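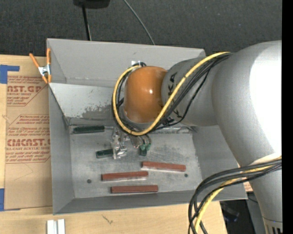
## Block clearing, a thread

**1/** New result from the tray. We trained the grasp picker on 200 tries, then on 1,221. The big set won by less than I'd told Masaru it would. He has the email.

**2/** What did help: letting the arm nudge a block before it commits to a grasp. Red ones, green ones, same story — one small shove, fewer misses.

**3/** Joonas wants 18 more runs with the nudge turned off before I say "result" again. Fair. Plots in September, if the plots agree.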